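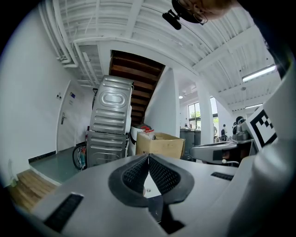

Shared rulebook for hand-held gripper work reaches its first group of sites

7/15/19

Anyone who has tried to put together gripper recordings made by two different teams will know how quickly small habits turn into large headaches, and so there was a good deal of pleasure at Ellery this summer when the first edition of its code of practice for hand-held gripper sessions was finally sent out. It runs to 21 pages, it is written in everyday words, and 3 sites have agreed to work to it until September: Pundau, Gremonex and the small workshop at Fletemport.

The code asks for nothing very grand. Marker boards are to be fixed firmly and checked for damage before a session begins, finger pads are to be looked over and wiped, and every gripper is to have its own page in the log, with any scuff or loose screw written down on the day it is found. Walkways and the foot of any stairs must be kept clear, and people who share the building are to be told beforehand when recording will take place – a courtesy, as the authors gently put it, that ought to have been a rule long ago.

"We read through 260 comments, and I'm fond of nearly all of them," said Verena Eberhard, who edited the text. "People wrote to us about sore wrists and glasses steaming up and where to put their tea, and quite a lot of that has found its way in, I'm glad to say."

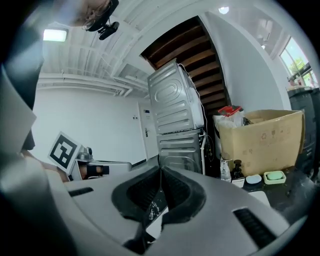

The section on rest breaks drew the most letters, and it has been rewritten more than once. Nobody is to hold a gripper for longer than 50 minutes without putting it down and having a proper stretch, and the person wearing any head-mounted kit may call a halt at any time without having to give a reason.

Warrick Bright, who looks after training at Fletemport, would have liked a firmer line on household rooms, where washing-up things and parcels tend to gather on every surface, but he is happy enough to wait for the second edition. Sites may send in their notes until the end of September, and printed copies can be had from Ellery on request.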